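3 min read

Monday, October

Handoff fault again on the bowl task. Logged it as number 11 and stopped the batch at episode 105 so I could look at it properly instead of clearing the alarm and carrying on.

Sequence as recorded by the controller: right arm grips the rim, lifts, moves to the transfer point, waits. Left arm approaches with the gripper open. At that stage the left wrist servo stopped answering for 539 ms. The Trasero software should treat any silence over 200 ms as a fault and hold both arms. It held the left one only. The right arm received a "transfer complete" flag left over from the previous episode, opened, and dropped the bowl. No damage. The drop height is small and the bowls are tough, but an arm acting on a stale flag is a safety matter whatever it happens to be carrying.

Idris James thinks the cable is the cause. The left arm has a loop hanging under the wrist and it flexes on every approach. I reseated both ends, wiggled it through the full range with torque off, and got 2 dropouts. He is probably right about the dropout. The flag is a separate problem and it is mine.

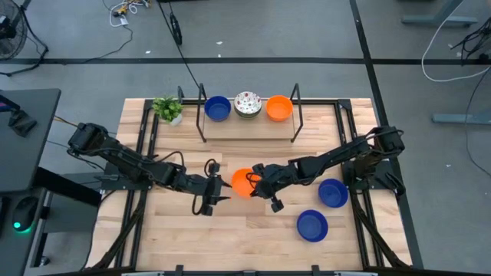
Transfer point, orange bowl. Right gripper on the rim, left gripper open.

Changed the flag so it is cleared at the start of each episode and again when either arm enters hold. Also changed hold to apply to both arms regardless of which side raised the fault. Tested by unplugging the left wrist in mid-approach, with nothing in the grippers first and then with a bowl. Both arms stopped each time and the right gripper stayed closed.

Arwel Probert asked whether we could raise the timeout and finish the batch tonight. I said no — a longer timeout would hide the bad cable and give the arm more time to move blind. He accepted that, with a sigh. Stillis can send a replacement cable this week. Until it arrives the left arm stays powered down and tagged.

Still to do: check whether the Pernden cell has the same flag code. I copied it from there in the spring, so I expect it does. Sent them a note at 6:40 pm. No reply yet.

Recent entries
Wrist servo temperatures, left and right
Regripping on the rim: notes
Shelf height changed, paths retaught
Emergency stop check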